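3 家庭洗衣空间与取衣环节的观察

3.1 观察对象与记录方式

本节讨论衣物从滚筒洗衣机转移到盛衣容器的过程。已有的家务劳动研究多把洗衣当作一个整体，以“每周几次”“每次多久”来衡量，对洗涤程序结束之后、晾晒开始之前的这一小段着墨不多。我们把这一段称为取衣环节，它包括开门、探取、移出、放入容器和复查内筒五个步骤。滚筒洗衣机的开口、门的开启方向、地面条件以及容器的放置位置，共同构成取衣环节的物质条件（图2）。

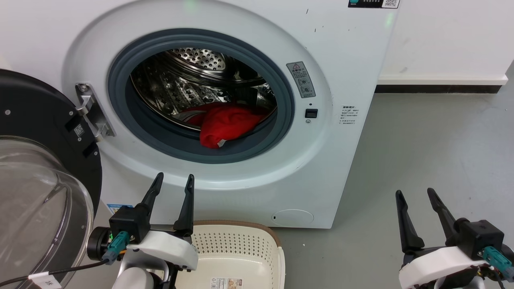
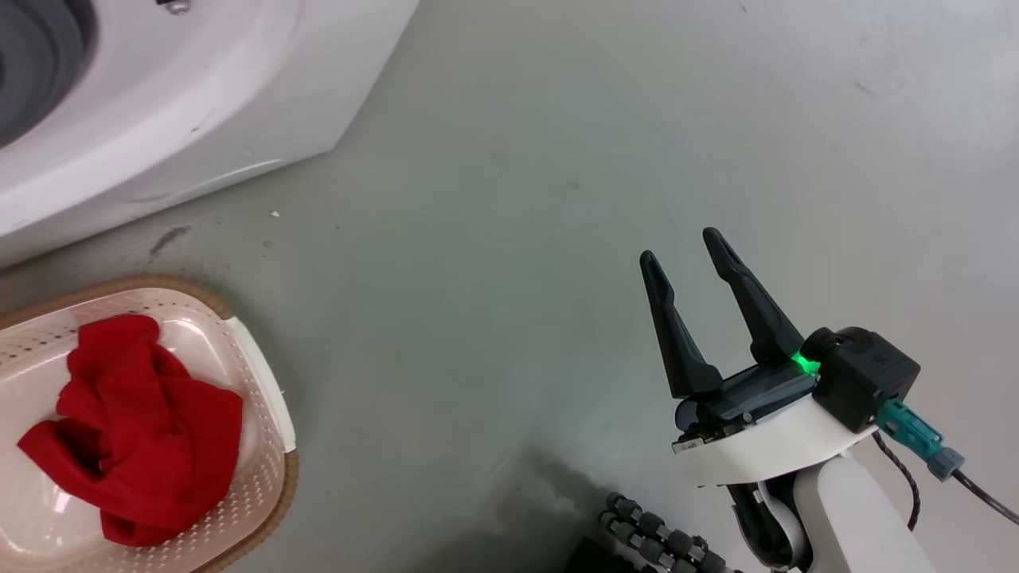 图2 取衣环节的物质条件。前一幅：白色滚筒洗衣机，机门向左打开，内筒下部有一件红色衣物；后一幅：洗衣机下缘、灰色水泥地面与带编织状边沿的洗衣篮。

取衣环节的记录分为两类。第一类是空间记录，内容包括机门的铰链位置、开口下缘离地高度、机前可用地面的进深，以及容器的常用摆放点。第二类是动作记录，由记录者在洗涤程序结束后开始填写，到使用者提起容器离开机前为止。两类记录使用同一张表格，表格在Kimdale住区的预调查中试用后作过一次修改：原表把“放入容器”和“落在地上后再拾起”合为一项，修改后分列。正式记录自6月开始，共得到有效取衣记录300次，涉及8种户型。每种户型由2名记录者分别填写，意见不一致的条目在当日核对，核对后仍不能统一的按缺失处理。

机门的完全开启角度没有作为变量。预调查中，不同住户习惯的开门幅度差别很大，同一住户前后几次也不一致，单独测量角度的意义有限。我们改为记录机门打开后是否占用使用者的站立位置，只填“是”或“否”。

3.2 机门与铰链方向

前开门洗衣机的机门在打开后会占据机前一侧的空间。铰链在左时，机门停在开口左侧，使用者的身体自然偏向右侧；如果右侧紧靠墙体或柜体，可站立的范围就进一步收窄。多数住户并未在购买时考虑铰链方向，进排水口的位置往往先于机型确定，机型确定之后门的方向也就随之固定。

在记录中，容器摆放点与铰链方向的关系较为稳定。使用者倾向于把容器放在开口正下方，其次放在机门对侧的地面上，很少放在打开的机门下方。放在机门下方的容器取放时需要绕过门体，提起时也容易碰到门沿。少数住户采用这种放法，多是由于另一侧被晾衣架、洗涤剂收纳架或清洁工具占用。

铰链方向还影响取衣时所用的手。右利手的使用者在左铰链机型前通常以右手探入内筒，左手扶住开口边缘或容器；在右铰链机型前，部分使用者会改用左手，或者后退半步，从正面以双手取出。后一种方式的单次移出量较大，衣物垂落的情况也较多。

3.3 开口高度与弯腰

滚筒洗衣机的开口位置低于多数成年使用者的腰部，取衣时需要弯腰、半蹲或下蹲。我们按躯干与下肢的姿态把动作分为“弯”“蹲”“坐”三类，坐姿仅见于在机前常备矮凳的住户。弯腰最为常见，下蹲多出现在两个时刻：一是内筒内只剩小件时，二是复查内筒时。

小件衣物的取出占去了与其体积不相称的时间。袜子、手帕和儿童内衣在脱水后常贴附于筒壁，或夹在开口处橡胶密封圈的褶皱里。使用者从站姿往下看，密封圈下部的内侧恰好在视线之外，需要低头或用手沿圈摸索。记录表中“复查内筒”一项的完成情况因此并不理想，不少使用者在取出最后一件可见的衣物后便关门离开，遗留的小件要到下一次洗涤时才被发现。深色小件尤其如此，在深灰色密封圈上不易辨认；颜色鲜明的衣物则很少被遗漏。

把洗衣机安放在底座或地台上可以减轻弯腰，但会带来另一个问题。开口抬高之后，容器若仍放在地面，衣物下落的距离增加，落在容器外的机会也随之增加。Fellska住区的部分住户在抬高洗衣机的同时配了一张矮台放置容器，矮台在不用时又需要收起，实际使用中常被长期留在过道里。

3.4 容器的形制与摆放

记录到的盛衣容器有篮、桶、盆和布袋四类，以塑料篮为最多。塑料篮的侧壁一般带孔，有利于通风，重量也较轻。篮口的形制对取衣影响较大：口沿宽而平的篮子便于衣物落入，也便于手掌托提；口沿窄的桶占地少，适合机前进深不足的空间，但大件织物进入时需要按压。布袋平时可以折叠收起，取衣时却要一只手撑开袋口，许多家庭试用后又换回了篮子。

把手的位置同样值得注意。把手与口沿做成一体时，使用者可以在不改变姿势的情况下直接提起；把手为活动提梁时，提梁往往在取衣过程中倒向一侧，搭在衣物上或挡住篮口。记录者在备注栏里多次写到使用者用手背拨开提梁的动作，这一动作没有单独列项，统计时归入“调整容器”。

容器与洗衣机之间的距离由使用者自行决定。紧贴机身的放法使下落距离最短，但容器会顶住使用者的脚尖，迫使其上身前倾更多。稍稍拉开之后，站立较为舒适，衣物则要在机身与容器之间的地面上方经过一小段。长袖、裤腿和床单的边角容易在这一段拖到地面。住户对拖地的态度不一，有的会把拖到地面的部分单独搓洗，有的抖一抖便放入容器。

3.5 地面

地面材料在入户登记中分为瓷砖、水泥、木地板和其他。水泥地面多见于阳台、半地下室以及由储藏间改成的洗衣间，通常没有铺设地垫。它的优点是耐潮，搬动洗衣机时不必过于担心划伤；缺点是灰色地面上的浮尘与细屑不易察觉，湿衣物碰到之后才显出来。铺设地垫的住户认为地垫方便清洗，但地垫边缘会使篮底倾斜，满载时尤为明显。

洗衣机底部边缘与地面的交接处是清扫的薄弱点。扫帚难以贴近机身，拖把经过时又会把细屑推向机底。Grarnarine住区的住户在访谈中提到，他们一般只在清理排水过滤器时才顺带擦拭这一处，而清理过滤器的间隔从一个季度到数年不等。过滤器盖多位于机身正面下部，打开时会有少量积水流出，需要预先垫上毛巾或浅盘，因此这项工作常被推迟。

3.6 户型差异

8种户型中，有2种设有独立洗衣间，其余把洗衣机放在阳台、卫生间、厨房或走道。独立洗衣间的住户较少在取衣过程中移动容器，阳台次之；卫生间和走道的住户移动最多，常常需要先把容器放在门外，取出一部分衣物后转身放入，再回到机前。转身放入时，衣物持握在手中的时间延长，单次移出的件数相应减少，往返次数则增加。

厨房内的洗衣机多嵌在台面之下，机前空间与备餐空间重叠。住户通常避开做饭时间取衣，或者先把衣物留在筒内。Nepia住区有住户表示，晚间洗好的衣物经常留到次日早晨才取出。对这类住户而言，取衣环节的起点由厨房何时空出来决定，与洗涤程序的结束时间关系不大。后文在计算取衣延迟时，将厨房放置的情况单独列出，不与其他户型合并。

3.7 记录的局限

动作记录依赖记录者在场，住户的动作可能因此比平时更为规整，“复查内筒”的完成情况尤其可能偏高。记录集中在夏季，厚重衣物和被褥较少，冬季的取衣负担没有得到反映。此外，本研究只登记了前开门机型，顶开门机型的开口位置和探取方式均不相同，3.3中关于弯腰与下蹲的分类不能直接套用。晾晒地点与洗衣机之间的路线在第4节另行讨论。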